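# The Play Kitchen at Gusthorpe

Gusthorpe Toy Library, gallery pages, updated 15 Nov 2021

The play kitchen is one of the oldest parts of the Gusthorpe collection and still one of the most borrowed. It isn't a single set. It has been put together from several, with pieces added as others wore out or went missing, and the result is a mix of pretend appliances, play food, and a few metal items that look and feel close to the ones at home.

This page is for members who want to see the smaller tabletop kitchen before they reserve it. The full-height kitchen has its own page and can't be taken out on loan. The tabletop kitchen can. It goes on a normal dining table with room to spare, and most families leave it set up for the length of the loan.

Older photos of the kitchen were taken down in June when we reorganized the shelves. Several showed pieces that are no longer in the collection, and members were asking for them at the desk.
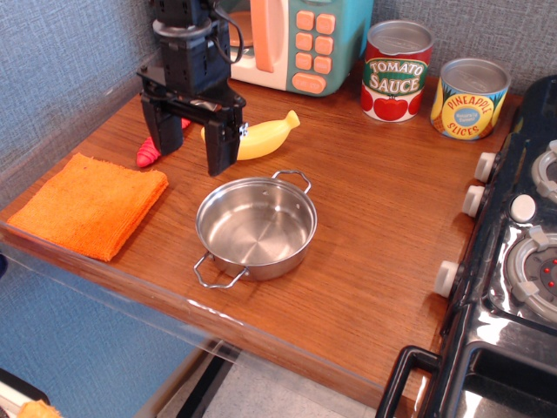
*Stove, microwave, cans, and pot, with the orange towel folded at the left.*

The stove is the black one with the white knobs. It replaced a flat printed stove top that was hard to tell apart from a placemat once it had a few scratches on it. Children go for the knobs before they do anything else, and younger ones may not get any further than that on the first day.

The pot is stainless steel with a wire loop handle on each side. We get asked whether it can be used for real cooking. It can't. It is lent as a toy and should stay off a real stove, even for warming something up. Dry pasta, large buttons, and torn paper are all fine to put in it for a child who is past the stage of putting things in their mouth. Please tip everything out before you bring it back.

The towel is plain terry, folded to a square. It gets used as a towel, a pot holder, a tablecloth, a blanket for a bear, and a lid. It goes through the wash after every loan, so don't worry about stains. If it has been used on paint, let us know at the desk and we'll put it in a separate load.

The two food cans are the tomato sauce and the pineapple slices. Both have bright labels, and children who are starting to recognize letters will often find the ones from their own name on them. They are a good size for stacking practice, although the pair are different shapes and the taller one goes over easily if it's put on top.

## Borrowing the tabletop kitchen

The loan period is 18 days, a little longer than our usual loan. We made it longer when the first families told us that the kitchen needed a few days to settle in. Children tend to empty everything out at the start, carry it around the house, and come back to it later with an idea of what they want to cook.

The kitchen goes out in two crates. The appliances travel in the large one and the food and utensils in the small one, which has a Jikik lid that clips at both ends. The lid is stiff. Press down on the middle and then do the clips, one side at a time. If you force one clip first, the other end pops up.

A few notes on the loan:

- Reserve at the desk or by phone. The kitchen isn't on the walk-in shelf.
- Bring a car or a second pair of hands. The large crate is awkward on the stairs.
- Check the list inside the lid of the small crate before you leave, and again before you bring it back.
- If a piece is missing, return the rest on time anyway. Most pieces show up under a couch and can be dropped off later.
- There is no charge for normal wear. Labels get scuffed and that's fine.
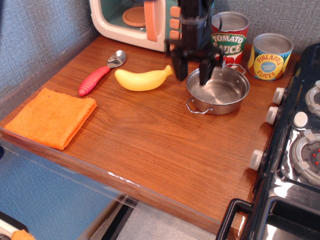 **Beyene**

The banana and the child's spoon are lying next to the pot in this one, with the microwave and the cans behind. The spoon has a metal bowl and a pinkish-red ribbed handle that small hands can get a good grip on. Of all the utensils we have tried with the kitchen, this kind has worked out best. Children stir with it, feed dolls with it, and knock on the pot with it. Parents with a headache may want to put the spoon away for an hour or swap it for one from the wooden set.

The banana is plastic and yellow and it has been in the play food box longer than anything else. It is a favorite with toddlers, who know what it is right away and can often say the word. It also gets used as a phone, which has happened in every group we've watched.

The microwave has a round peach-colored turntable behind the window. Putting something in, shutting the door, and pressing buttons is a game children know from home. They wait, they look in the window, and they decide for themselves when it's ready. Two children can manage it together, with one on the door and one on the buttons, but they'll want to trade places often.

## Ideas for play

**Soup.** Put the pot on the stove and let the child choose what goes in. Ask for a taste. Say it needs something else. This can go on for a long time with very few pieces.

**Open and close the store.** Line up the cans and any other play food along the back of the table and give the child a bag. Empty boxes from your own kitchen can go in with ours, as long as you take them out before the return. We've had cereal boxes come back and they attract mice.

**Color sort.** The play food works well for this with two-year-olds. Start with two colors and put a sheet of paper down for each. Yellow and red are easy to begin with.

**Hot and cold.** Talk about what belongs on the stove, what goes in the microwave, and what you can eat straight away. Children who have just learned about hot things at home usually have a lot to say about this.

**Clean up.** The towel and a bowl of plain water are enough. Keep the water to the pot, the spoon, and the plastic food. Don't put the cans or the appliances in it. Some children like this part better than the cooking.

For a group, we'd suggest no more than three at the tabletop kitchen at one time. With four there isn't much elbow room and somebody ends up on the floor with the banana. The Cultetti playgroup has used it with a second table alongside for the store, and that arrangement took the pressure off the stove.

## Cleaning and care

Wipe the stove and microwave with a cloth that's damp, never soaking. A little dish soap is fine. Go around the knobs and buttons with a cotton swab if something sticky has gotten in. Please don't use bleach sprays - they leave a smell inside the crate and they dull the finish.

The pot and spoon can be washed by hand in the sink. Dry them before they go in the crate. The play food can be washed the same way.

If something breaks, stop using it and put it in a bag with a note. Don't glue it. We would much sooner have the pieces as they came apart, and some glues aren't safe on toys that end up in mouths.

## Other kitchen items you can add

These are lent separately and can be picked up on the same visit.

- Tea set, with or without the tray
- Wooden utensils in a cloth roll
- Play vegetables that pull apart and stick back together
- Apron and hat, small size only
- Shopping basket and paper money

The apron and hat are often out. Ask at the desk and we'll hold them to go with your kitchen reservation.

Next gallery page: Train Tables and Track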